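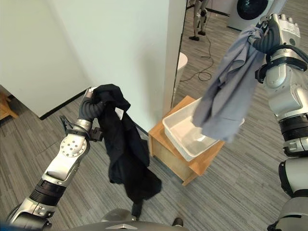 Zwei Arme, zwei Kleidungsstücke, eine Wanne: Wäsche als Prüfstein für den Eigenbau.

Wer in einer Gemeinschaftswerkstatt an einem zweiarmigen Roboter arbeitet, wird früher oder später gefragt, wann das Gerät endlich Hemden faltet. Ich halte die Frage für verfrüht. Falten setzt voraus, dass ein Stoffstück sicher gegriffen, angehoben und über einem definierten Punkt gehalten wird. An diesen Schritten scheitern die meisten Eigenbauten, auch unser Projekt Dandcombe hat dort den größten Teil seiner Stunden verbraucht.

Textilien haben keine feste Geometrie. Ein schwarzes Kleidungsstück, das zu einem Bündel zusammenfällt, liefert der Kamera kaum verwertbare Kanten. Dünner graublauer Stoff verhält sich völlig anders: Er fällt in lange Falten und verdeckt den Wannenrand, den die Steuerung als Bezug braucht. Chin-lung Ko wollte dem mit einem größeren Modell begegnen. Ich habe dagegen gestimmt und bleibe dabei - zuerst gehört der Griff am oberen Stoffrand in Ordnung, dann die Kabelführung am Handgelenk.

Unser Protokoll umfasst 3,075 Griffversuche, davon 2,000 mit nur einer Hand (Tausendertrennung wie im Logformat). Der beidhändige Betrieb kam erst im Mai dazu. Man-lok Ng hält das für zu spät. Sein Einwand ist berechtigt, denn zwei Arme über derselben Wanne stellen ein eigenes Planungsproblem dar, das sich aus Einzelversuchen nicht ableiten lässt.

Trotzdem würde ich jeder Werkstatt zur gleichen Reihenfolge raten. Eine Wanne auf einem niedrigen Holzgestell, wenige Textilien, feste Abbruchkriterien. Gefaltet wird bei uns frühestens, wenn der Ablegevorgang 6 Wochen ohne Parameteränderung läuft.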